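A **comforter** is a thick bedcover made of two layers of fabric enclosing an insulating filling, closed on all four sides and held together by stitching. It is normally placed over a top sheet and used without a removable cover. The word is chiefly North American; in Britain the nearest everyday terms are *quilt* and *eiderdown*, although neither is an exact match.

## Terminology

Usage differs between countries and between shops. A duvet is a plain filled bag intended to go inside a washable cover, while a comforter has a finished outer fabric and is meant to be seen. A quilt in the strict sense has three layers – top, wadding and backing – joined by close stitching over the whole surface, and is usually thinner. The eiderdown was originally filled with the down of the eider duck and was often smaller than the mattress, lying on top of blankets.

In older British English a comforter could also mean a woollen scarf or a baby's dummy. Both senses are still found in dictionaries.

## Construction

### Shell

The shell is most often cotton, polyester or a blend of the two. Down fillings need a tightly woven fabric, since the quills will work through a loose weave. Synthetic wadding places fewer demands on the cloth, and brushed or knitted fabrics may be used. Shells are sold in plain colours, prints and reversible pairs. 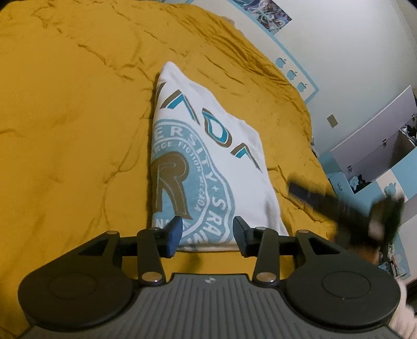

*A mustard-yellow comforter spread on a bed, with a folded T-shirt on top.*

### Filling

Down and feather give the most warmth for their weight but lose loft when damp. Wool is heavier, takes up moisture well and drapes closely. Cotton wadding is flat and comparatively cool. Polyester fibre is the cheapest common filling and dries quickly; hollow fibres trap more air than solid ones of the same weight.

The amount of filling is given in grams per square metre. A filling of 200 g/m² is generally sold for summer or for heated bedrooms. The warmth of a finished comforter also depends on how evenly the filling is spread and how far it has been compressed by storage.

### Stitching

Stitching stops the filling from gathering at one end. The main methods are:

- **Sewn-through:** both layers are stitched directly together. The seams have little filling and lose heat.
- **Baffle box:** strips of fabric stand upright between the layers, forming compartments of even depth.
- **Channel:** parallel lines run the length or width of the cover. Loose filling can still move along each channel.
- **Tufted or tied:** the layers are joined at separate points by thread, sometimes with a button or a tuft of yarn.

Machine quilting on continuous wadding is the usual method for synthetic comforters. The pattern can be chosen largely for its looks, as bonded wadding holds its position with widely spaced seams.

## Sizes

There is no single international standard. Makers size their comforters to the mattress plus an overhang on each side, and the overhang varies with the depth of mattress assumed. The Stevier single and the Groen single, for example, share a name but are cut to different widths. Buyers are usually advised to measure the bed rather than rely on the name of the size.

## Care

Most polyester comforters can be machine washed if the drum is large enough for the cover to turn freely. An overfilled drum leaves detergent in the wadding and can tear the stitching. Down needs a mild detergent and a long, low-temperature drying cycle, with pauses to break up clumps by hand. Wool fillings are often marked for dry cleaning only.

As a comforter is used without a cover, the outer fabric picks up marks directly. Dark or newly dyed clothes left on a pale shell may transfer colour, particularly if damp. 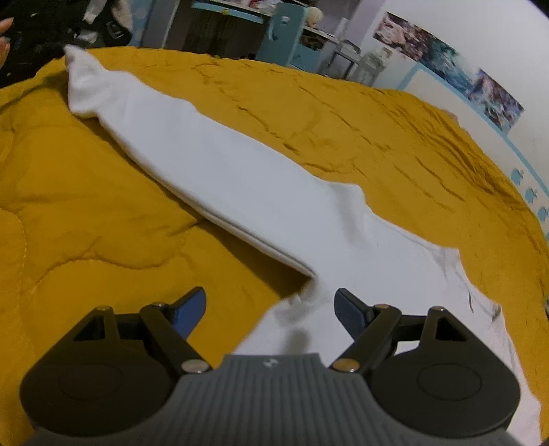 *White cloth on a quilted comforter.*

Long storage in vacuum bags flattens down and some hollow fibres. A breathable cotton bag on a dry shelf is preferred. Creases from folding normally fall out after a short spell in a tumble dryer on low heat.

## Manufacture and trade

Large makers cut and quilt the layers from the roll, then trim, bind and pack them. In smaller workshops the filling may be blown into a finished shell by hand-held nozzle and weighed by compartment. The Gavine workshop kept to this method for its down range after moving its synthetic range, Trina, to roll quilting.

## See also

- Bedspread
- Duvet
- Eiderdown
- Wadding

## Further reading

- Cunha, Teresa. *Filled Bedding: Materials and Methods*. Chapters 6 and 11.

*Page last revised 11/8/25.*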